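Progress report to Allance: disassembly cell, second period
Prepared by Solange Tavares, Pultdale equipment recovery
Copied to: Jinlong Liang (purchasing), Sebastião Lins (workshop)

Where we stand

You asked for a short report before the July meeting, with a recommendation on whether to release the money for the second cell. My recommendation is to hold it. The work is further on than I expected it to be at this point, and I still can't make the sums come out the way the original proposal did.

The proposal, as you will remember, was written mostly from Pralberg's sales material. It assumed one arm would strip desktop towers down to drives and memory with a person looking in now and then. On that basis a second cell looked cheap. I have been through the figures again with Jinlong and I would not sign them today.

What has been bought so far is one arm, one gripper, the slatted aluminium table and the cameras. All of it is installed and paid for. The printed fixtures came out of the workshop's consumables budget and are not in the table Jinlong sent you, so please add them when you compare.

Work on drives

Hard drives were put first in the plan because that is where our clients care most. They want the drive out, accounted for and kept apart from the rest of the machine. We have concentrated on towers where the drive sits in a plastic caddy with blue tabs, as these give the fingers something sensible to close on.

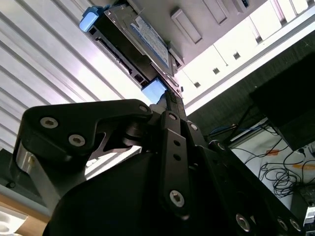 Jeferson Evangelista has done nearly all of the setting up and his view is more cheerful than mine. He thinks the caddy type is largely a solved problem and that we should move on to bare drives held with screws. I have asked him to stay on caddies until we have a full batch of 40 towers logged in one go, with every stop written down and the cause beside it. The longest unbroken batch on record is 32. I know that sounds close, but Jeferson picked those machines himself and they were all the same model.

My worry is what happens with a mixed pallet. We don't get to choose what clients send us. A caddy that needs squeezing at both ends is a different job from one with a lever, and each new type has so far meant someone sitting down with the arm for most of a day. That time was not in the proposal at all.

Cables and clearance

The gripper is bulky for this kind of job. Sebastião raised it at the first demonstration and was told it would be dealt with in the software. I don't see how software makes a finger thinner. Inside a tower there are power leads and data cables lying across the very space we need to reach through, and at present a person tidies them before a run.

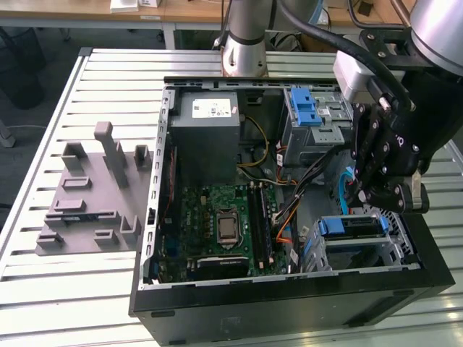 I would like a quote for narrower fingers before anyone talks about a second arm. Pascual have said they can supply a set to our drawings, and Jinlong is waiting for their price. If it comes in under the 1,000 we set aside for spares, I propose to spend it from there and not come back to you for more. Yolanda Esteban has pointed out, fairly, that this leaves us with no spares money until the next period.

Fixtures and memory

Printing our own fixture plate was the right decision and I am happy to say so. A change to a slot or a post costs us very little and doesn't involve a supplier. The workshop has made 7 versions so far. The plate gives parts a known place to be set down, and anything we learn on it will carry over if the arm is ever replaced.

Memory is less settled. The modules are light and thin, and I have not seen enough logged runs to give you a rate I would stand behind. Please disregard the rate in the May summary, which was worked out from a single Wednesday.
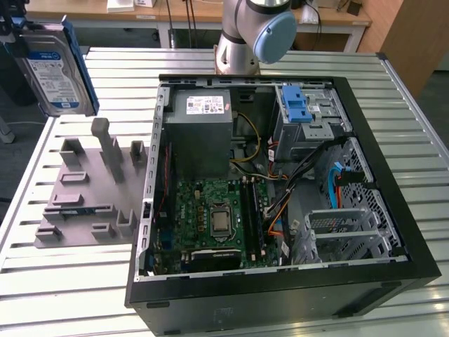
Money and what I am asking for

1. Hold the second cell until the batch of 40 is finished on mixed models.

2. Agree the narrower fingers from the spares line, subject to the Pascual price.

3. Add a proper line for setting-up time. Jeferson's hours are currently hidden in general workshop labour, and they are the largest cost we have after the arm.

4. Decline the extended service cover from Pralberg for now. Jinlong has read the terms twice and neither of us can find what it adds to the cover we already hold.

Jinlong will send the revised table separately once Pascual have replied. Questions about the batch log should go to Jeferson, and anything on the budget lines to me.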